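I bought the Kodora tile scrubber back in March, mostly out of spite, after another evening on my knees with a toothbrush and a bowl of baking soda. It cost me $89 and came with 2 brush heads - one stiff, one soft - and I've reached for the stiff one nearly every time.

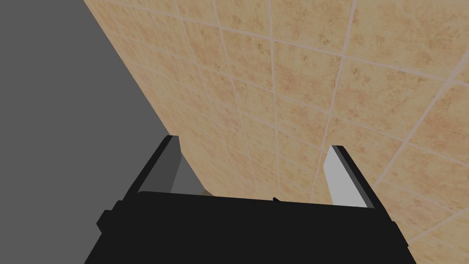 The battery gets me through the whole bathroom with a little left for the kitchen backsplash, and I love how quiet it is! My old Poltent used to send the dog under the bed. I do wish the handle were longer, and the charging cord is silly short.

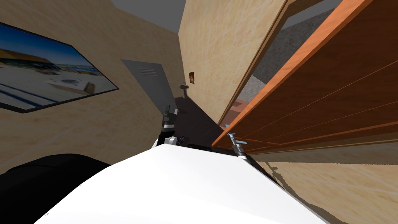 Beach picture on the left wall, gray door beyond.

Would I buy it again? Yes, gladly, though I'd wait for a sale.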